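Setting up a two-arm cell for garment handling: working rules

Last updated October 8, 2020

These rules cover bench and floor work with a pair of arms handling clothing in a furnished room. They were written for the Rollwood cell and later adopted at Vonham with small changes. They assume the arms are already mounted and calibrated. They do not replace the site risk assessment, which must be signed before power is applied.

1. Define the work area

Set the reach limit in the controller first, then check it against the room. Furniture counts as an obstacle even when it is soft. A sofa arm will absorb a slow contact without tripping the torque limit, and the arm can keep pushing for several seconds before anyone notices. Enter the sofa as a solid box with 5 cm of padding on every face.

Partitions and boards on casters need more attention than walls. Lock the casters where locks are fitted. Where they are not, block the wheels and enter the feet as separate obstacles, because the feet usually stick out farther than the panel does. Recheck after cleaning.

2. Route and secure the cables

Cables along the forearm must follow the link with enough slack for full wrist rotation and no more. Rotate each wrist end to end by hand, power off, and watch the connector at the gripper housing. If the cable pulls the connector sideways at any point, reroute it.

Exposed wiring near the wrist is allowed during development only. Log it as an open item. Keep loose material away from it, including tape, tissue and thread, and clear the forearms before each run.

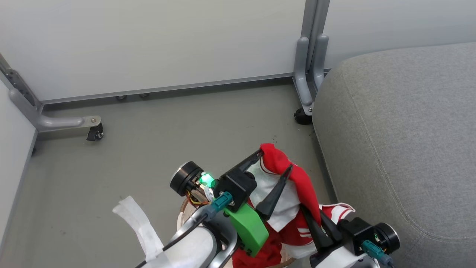
Two-arm holds are the main source of wear on the grippers. When both grippers have the same piece of fabric, any position error between the arms turns into tension, and the cloth passes it straight to the fingers. Limit closing force to 20 N per gripper for knits and light woven goods. For a hold in which one arm lifts and the other presses, use position control on the lifting arm and compliance on the other. Never run both arms stiff on one garment.

3. Set the speed limits

Use the reduced-speed mode whenever a person is inside the marked area. For unattended cycles, full speed is permitted in free space, but the approach to fabric stays slow. The Citaden motion package keeps separate limits for approach and transfer. Set both. Leaving the approach field blank applies the transfer value, and this has caused two bent fingers at Vonham.

Loose cloth changes the effective size of the load. Plan transfers as if the garment hangs to its full length below the grip point – sleeves included. If the path crosses a basket rim or a furniture edge, raise the path.

4. Inspect the fingers

Inspect at the start of each shift and after any collision stop.

- Open the gripper fully and look down the length of each finger. The grooves should be free of lint.
- Close to a small gap. Tips should meet at the same height. An offset you can see in the wrist camera is too much.
- Wipe the contact surfaces with a dry cloth. Do not use solvent on rubber-faced fingers.
- Record the cycle count. Replace the pads at 2000 cycles or at the first visible tear.

5. Check the wrist camera view

With the gripper open, both fingertips must be visible and the gap between them clear. Move to the standard check pose, facing the back of the work area, and confirm that the lower edge of the partition and the floor beneath it are in view. Confirm that the basket can be seen past the finger. Partial blocking by a finger is acceptable here as long as the rim can still be located.

Save one still per camera at this pose. Compare it with the stored reference. If the partition feet have shifted, go back to section 1.

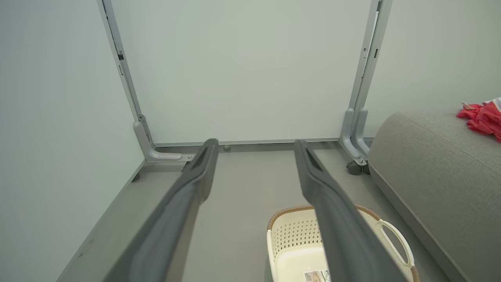
6. Stopping and recovery

Test the emergency stop before the first run. Both arms must stop on either button. A wiring arrangement in which each button stops only its own arm is not acceptable for shared-load work.

After a stop with fabric held:

- Wait for the drives to report zero speed.
- Support the garment by hand, then open one gripper only.
- Free the cloth from the fingers before opening the second.
- Jog both arms clear in reduced-speed mode.

Do not pull a garment out of closed fingers. Fibers stay in the grooves and the next grip will slip.

7. Records

Keep the run log, the reference stills and the finger replacement sheet for 90 days. The Haberkorn template has a column for garment type; fill it in, as force settings cannot be reviewed without it. Changes to force or speed limits need a second signature.

Shares: 20 | Comments: 5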